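About us

Murkness is a small firm that does wardrobes. Sorting them, hanging them, folding what shouldn't be hung, making the bedroom round them work again. Started by Nesma El Sherbiny on one rail and a box of hangers from her aunt's shop. Still got some of those hangers.

What we do

Bedrooms mostly. Small ones especially. Clothes off the chair, off the floor, onto a rail or into a drawer. Kit bags too - football, netball, cycling, whatever the kids are doing this term. We also look after team kit for clubs under the name Mutano (same people, same phone). Shirts sorted by size, checked for pulls and loose trim, hung up, handed back ready for match day.

A home visit takes up to 6 hours. Longer if there's a loft. Please don't tidy first, we'd much rather see it how it is.

How we work

Everything comes out and goes on the bed. Bed made first, duvet flat, pillows at the top. Then one item at a time. Hanger in through the neck, never forced, shoulders straight, look at the seams, then onto the rail. Sports tops get wooden hangers where we can, the thin wire ones leave points in the shoulders. Shiny fabric never goes next to velcro. Printed badges kept off anything rough.

Rail goes close to the bed so your not walking back and forth with an armful. Sounds obvious. You would be amazed.
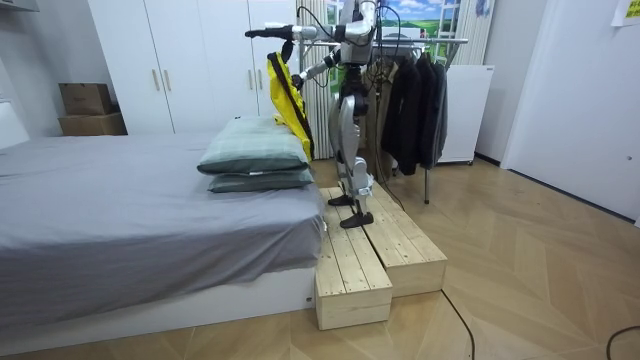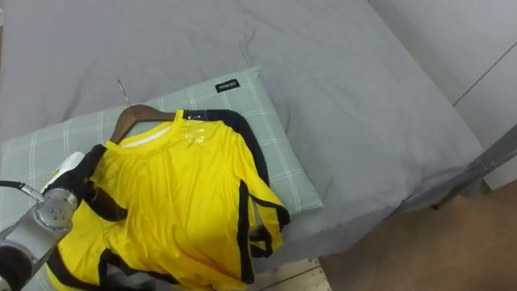
El Idrissi Yard, Jul 15, 2021

Yellow is hard to keep nice, which is why we go on about it. Shows every mark, and black trim next to it can bleed if the wash is too warm. So cool wash, inside out, no softener, hang on a proper hanger while the shoulders are still easy to shape. Sleeves pulled straight by hand. Iron only if you must and never over the badge.

A few other things people ask about:

Pillows. Yes we use them. A top laid across a pillow keeps its collar up while you sort the rest out, saves doing it twice.

Hangers. We bring 20 to each visit, more if you ask. Yours to keep, included in the price. Extra ones can be bought from us, wood only.

Folding. Jumpers, anything knitted, pyjamas. Not jerseys if there's rail space.

Things you don't want. We'll bag them and drop them at the charity shop on our way back, or leave them in the hall if you want to think it over. Plenty do.

Where we are

Unit 6, El Idrissi Yard, up the stairs next to the dry cleaner. Room at the top is set up as a bedroom so you can come and see how we lay things out before you book. Ring first please, the door sticks and we don't always hear the knocking. Parking is at Prurness Road, not in the yard, they do ticket.

Club kit

Sets of up to 200 shirts. Last season we had 832 items through, shorts and socks included, and the socks were the worst of it. Kit in by March for the summer leagues if at all posible. Names inside collars please, marker is fine, tape is better.

Get in touch

Ask for Nesma. Mornings are best, she's usually out on visits after lunch. If it's the answerphone leave your number slowly and say what size of room, and if there's a rail already.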